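Bench notebook, bin picking cell
2025-06-25

Open day. Doors at ten, first visitors at twenty past nine, because somebody at Lendus put the wrong time on the flyer and then emailed it to the whole building.

Setup notes before I forget them. Bin clamped at the corners again, since the last time we let it float it wandered toward the edge over the course of a morning and we blamed the calibration for two days. Overhead lights left on over my objections. Fouzia says people don't enjoy standing in the dark watching a robot think. I say the far wall glares and the depth map goes to soup along that side. Both of us are right, and the lights stayed on.

Jirkov build loaded, not the new one. The new one is faster and has opinions. Speed capped at 60 percent of what we normally run, which makes the arm look thoughtful. Several visitors complimented it on how careful it was.

The object set got argued over until yesterday evening. I wanted plain blocks. Hala Naciri wanted things people would recognize from their own kitchens. So we have grapes in there with a squeeze bottle, a see-through bottle and a cup, plus a couple of blocks so I could feel I'd been consulted. The grapes are the popular choice. Small children shout for the grapes. The planner, left to itself, goes for anything with flat sides and leaves the fruit for last, like the rest of us.
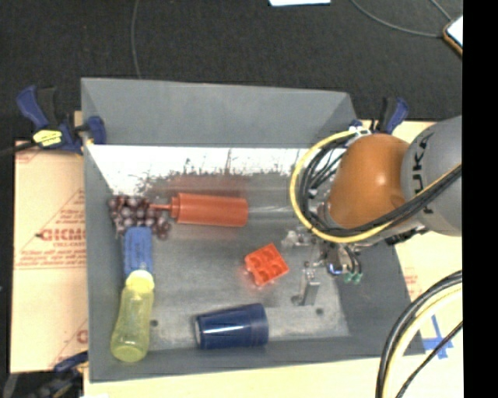

Fouzia Usmani read this over my shoulder and wants it recorded that the planner is not avoiding the grapes, it is scoring them low, and that if I would stop telling school groups it has preferences she would have fewer emails to answer. Recorded. She also thinks we should drop the see-through bottle from the set until the depth side is fixed, as we spent most of the eleven o'clock slot explaining why the robot was reaching for a spot next to it.

Numbers, such as they are. Slots were 15 minutes each. Pick counter read 3,044 at close, but that is lifetime on this gripper and nobody zeroed it in the morning, so please don't let it get onto a slide. I have already heard it quoted once as today's total.

Stops: 2. One was a real protective stop when the arm leaned on the bin wall, restarted fine. The other was me, elbow on the pendant, mid-sentence, while explaining how reliable it all is.

Questions we got, most common first: does it take jobs, can it make coffee, why is it orange. A man from Ellwood asked a very good one about what happens when two items are touching and the segmentation merges them. I gave a poor answer and have his card. Hala is going to write him the good answer.

Nasby people came after lunch and stood at the back with their arms folded. They would like to see it with their own parts in February. I said fine, and then asked what the parts were. Clear plastic lids.

To do:
- zero the counter
- hood or baffle for the far side light, cardboard is acceptable
- swap the cup for something less shiny
- look at the cable slack on the wrist loop at full reach, I didn't like the sound of it
- find out who has the spare pendant
- lids (ask Fouzia, gently)

4 comments
2 shares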